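Search reviews
Search
Popular searches: pole saw, loppers, bark wrap, chipper

Plemedum Trunk Guard Kit: Two Seasons On

2021-03-20

I don't like tree wraps much, so take this review with that in mind. I have pulled too many of them off dying maples. The usual story is that a homeowner puts one on in the fall, forgets it for three years, and finds a damp sleeve full of borers with a soft trunk inside. When Plemedum started selling a trunk guard that was supposed to "breathe with the bark," my first reaction was to keep my money in my pocket.

I bought it anyway. We had put in a row of young lindens and two crabapples along the west fence, and the winter before, one of the lindens split on the southwest side. Sunscald, a clean vertical crack as long as my forearm. That tree is still alive but it will never be a good one.

What's in the box

The kit is a roll of wrap material, a roll of stretchy tie tape, a bag of plastic clips and a folded sheet of instructions. The large kit, which is the one I got, costs $126. Plemedum also sells a small kit, but the clips in it are a different size, and you can't mix them. I found that out from the instructions, which is a poor place to learn it.

The wrap itself is a two-layer crepe paper, light on the outside, with some give to it. It feels better than the brown hardware store stuff. It tears straight if you fold it first. Is it worth several times the price? I kept asking myself that all afternoon.

Putting it on

Start at the soil line and work up, overlapping each turn by half. That's standard for any wrap, and the reason is that water runs down over the laps like shingles. The instructions show this correctly in one drawing and backward in the next. If you've never wrapped a tree, you could easily follow the wrong one.

The clips are the weak part. Eleven of mine cracked in the cold the first week, and the ones that survived were hard to open again with gloves on. I ended up using the tie tape for everything, snug at the top and loose enough below to get a finger under it.

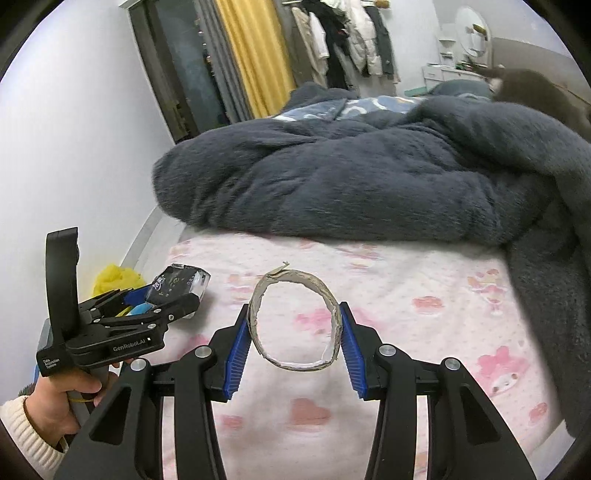

The tie tape is the best thing in the kit, and it's also the thing they were stingiest with. I ran out on the seventh tree. The roll goes fast when you aren't using the clips, and before long you are down to something like that rough beige ring, with a small torn strip curling off the top and a ragged, layered rim. Refills are sold only through the Plemedum website, and shipping cost me nearly as much as the tape. A roll of plain green garden tape from Gekon did the last two trees, and I can't tell you it did a worse job. It stretches a little less. The trees haven't complained.

Does it prevent sunscald?

I don't know, and I don't think Plemedum does either. The package says the wrap was tested on 2,776 trees. It doesn't say what kind of trees, where they were growing, how old they were, or how many of the unwrapped ones cracked. I wrote to ask. The reply thanked me for my interest and sent me a coupon.

For what it's worth, none of my wrapped trees split over two winters. Neither did the unwrapped crabapple I left bare on purpose at the north end. Both winters were mild here, with none of those bright afternoons followed by a hard drop after sunset that do the real damage. So I have a result that proves nothing, same as everybody else who writes one of these.

Taking it off

This matters more than how you put it on. Wrap goes on in late fall and comes off in April, every year. Plemedum claims you can leave theirs on for up to 3 years. Please don't. I left one linden wrapped through the first summer to see, and when I opened it in September the bark underneath was pale and damp, with earwigs packed in the laps and a patch of something gray near the base. It dried out all right, and the tree leafed normally, but I wouldn't try it on anything I cared about. "Breathes with the bark" is doing a lot of work on that label.

The paper doesn't hold up for a second use, either. Mine came off in good shape and I rolled it back up, but by the next fall it had gone brittle along the folds and half of it went in the trash.

Compared to the others

The Fendeo spiral guards are plastic, ugly, and cheap. They go on in ten seconds and they keep rabbits and string trimmers off, which paper never will. They hold heat if you get the dark ones, so get white. For very young trees I'd pick those first.

The Nikolaidis mesh sleeve is the fancy option at $167 for a comparable number of trees. I've only used it on one job. Good airflow, easy to open and check, and it can be used again. If you are set on spending real money, that's where I'd spend it.

White latex paint, cut half and half with water, is still what I use on fruit trees. It looks silly for a year or two.

Would I buy it again?

No. I'd buy the tie tape if they sold it in a decent size at a decent price. The paper is fine, the clips are junk, and the claims on the box go well past anything I could see on my own trees. Water your new trees into late fall, keep the mulch off the trunk, and if you do wrap, put a note on the calendar to take it off.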